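Can Two Arms Tidy a Desk? Final Report, Prikska Project
Medina course, Urthorpe

3. The Chore

We wanted a household job that looks easy and asked whether a machine can do it yet. We settled on sorting a desk: pens and pencils on a wooden tabletop, two gray bins, two robot arms. Pencils are thin and roll when touched, so a small error in height means a missed grasp. 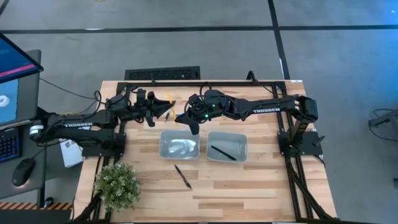

The control policy was trained on 1486 demonstrations, all recorded by our team in July. Training used the Zimevley toolkit with default settings. Each test trial had a limit of 123 seconds, and we ran 39 trials. A trial failed if any item was still on the table at the end.

4. Discussion

The most common fault was a pen pinched too near one end, which then swung and dropped. Pens lying close to a bin wall were also hard - the fingers hit the plastic first. A person does this job faster and without practice. We would not call it ready for a home.
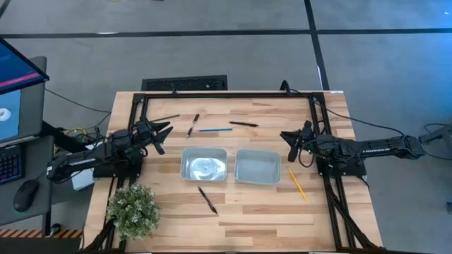
Figure 2. Both bins empty, with pens and pencils spread on the table and both grippers open.

Future work should add softer fingertips and a retry step after a failed grasp.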